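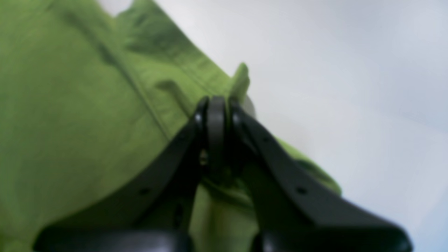 Can a pair of plain parallel fingers pick up and fold a T-shirt without special cloth grippers?

Most of the time they can, as long as the tips close low enough to catch a fold and the pads have some give in them. Flat single layers are where they struggle, and that's where most of this quarter's money and patience went.

Hi all, Keisha Yazzie here with the second progress report on the Ondo grant. Our program officer asked for fewer tables this time and more of what the work has been like, so I'm taking that at face value. The full logs are in the shared folder if you want to check my math.

Quick recap for the new reviewers. We proposed comparing two sets of fingertips on a two-arm setup, doing ordinary laundry handling: grab a shirt from a heap, lift it, spread it, fold it in half. One set is the stock fingers. The other is the softer pad we've been having molded by Brarkcombe. Same arms, same controller, same shirts, same table. We also promised to say something useful about wrist cameras versus an overhead camera, and I'll get to that further down.

We've now logged 3,214 grasp attempts in all, and 1,257 of those were with the Brarkcombe pads. I know that's lopsided. The first batch of pads came in a hair too thick and the jaws wouldn't close all the way, so we lost most of a month sanding samples and mailing them back and forth (lots of padded envelopes!). The second batch fit right out of the bag and we've been catching up ever since. I'd like the two numbers to be much closer by the next report.

On heaped cloth there's hardly any difference between the two. If the shirt is bunched up, there are ridges everywhere, and either fingertip will find one and hold on to it. I was a little disappointed by that, to be frank, because I'd been telling everybody the soft pads would win across the board. They don't. Where they do pull ahead is on hems and sleeve ends, where the fabric is thicker in one spot and thin right next to it. The stock tips tend to grab the thick bit and then let the thin bit slide as soon as the arm starts up. The soft pads squash around it.

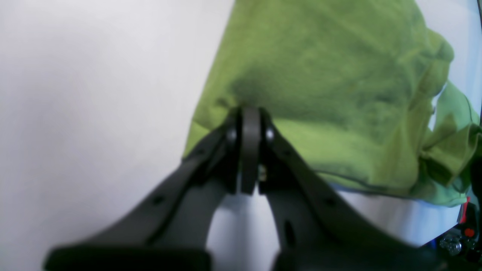
Which brings me to lift height, a thing we hadn't planned on measuring at all. We started out raising every grasp to the same height before checking if the hold was good, and it took us far too long to see that we were throwing away information. A weak grip usually gives itself away in the first little bit of travel. So now the controller pauses early, checks the finger position, and either goes on or lets go and tries again. It's a small change – one of the graduate students wrote it in an afternoon – and it has saved us a lot of shirts dropped half off the table.

The controller comparison is further behind. We've been running everything on the Shukla controller, and I like it, mostly for how calm it is when the two arms get near each other. The Amwood one is installed and talks to the motors fine, but we've only used it for single-arm moves so far. With both arms going it gets jumpy at the wrists when they come in close over the same piece of cloth, and I wasn't willing to let it run through a whole session like that. Their support people have been friendly and have sent us new settings twice. I'd call it undecided and I'd like another quarter before I say anything firmer.

Two arms is harder than one in ways I underestimated when I wrote the proposal. Each arm on its own is fine! Put them together and they start arguing over who owns the middle of the table. We tried fixed lanes (left arm stays left, right arm stays right) and that kept them apart, but it also meant neither could reach a sleeve that had landed on the wrong side.

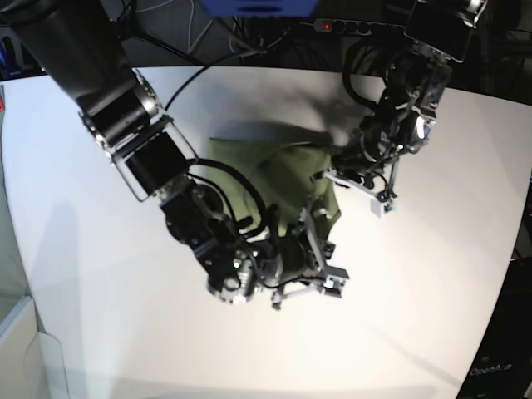
So we dropped the lanes and went to taking turns. One arm grabs and holds still, the other one comes in, and only then can the first one move. It's slow. A full fold takes longer than I'd like to show a visitor. But the arms have stopped bumping, and I'll take slow for now and speed it up once the fingertip question is settled. Cables are the other headache with two arms. We've rerouted the wrist cables on both and added more slack, and the one that used to snag during big turns has behaved itself since then.

Now, cameras. The proposal said we'd compare the wrist views with the overhead view for picking a grasp point, and I had my money on overhead. You get the whole table, you get both arms, you can see where the shirt is lying. For the approach, that's still what I'd pick. For the last stretch, though, the overhead view is close to useless, because the arm itself is sitting on top of the spot you care about. The wrist cameras see the fold right up until the jaws close, and they see afterward if there's any fabric in there. They're also soft on focus up close, and one color of cloth can swallow every edge in sight. We ran 40 sessions with the wrist view doing the final correction and we're keeping it that way.

What I can't tell you yet is how much of that depends on the shirt. Nearly everything so far has been on light table, solid-color cloth. Stripes and dark fabric are next, and I expect the numbers to get worse before they get better. 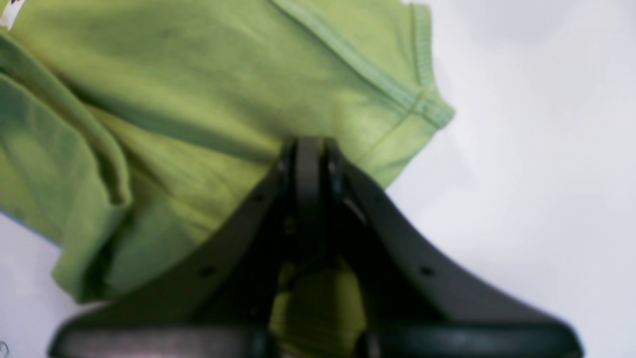

I also want to flag something about how we score a grasp, because a reviewer asked last time. We count it as good if the cloth is still held after the lift and the pause. We don't care how pretty it is. But for folding, it matters a lot whether you've got one layer or 2 in the jaws, and our scoring treats those the same. I've been going back through the wrist footage by hand to mark layers, and it's slow going (and hard on the eyes). If there's any room in the budget for a part-time student to help with labeling, that would be my first request.

On money in general: we're under on travel and over on parts, mostly replacement pads and one wrist motor. I'd like to move some of the travel line across to cover it. The form is attached to the email this came with, and it needs a signature from your side.

Plans from here are to even out the attempts on the two fingertip sets, give Amwood a proper two-arm trial with the turn-taking turned on, and bring in the darker shirts. I'm aiming to have all of that ready for the November review. If anyone would like to come by and watch a session before then, please do, just give me a few days so I can make sure both arms are up and running.

Thanks for sticking with us through the pad delay.

Keisha

We use cookies to remember your settings and to see which pages get read. By continuing to use this site you agree to our use of cookies. Accept Manage preferences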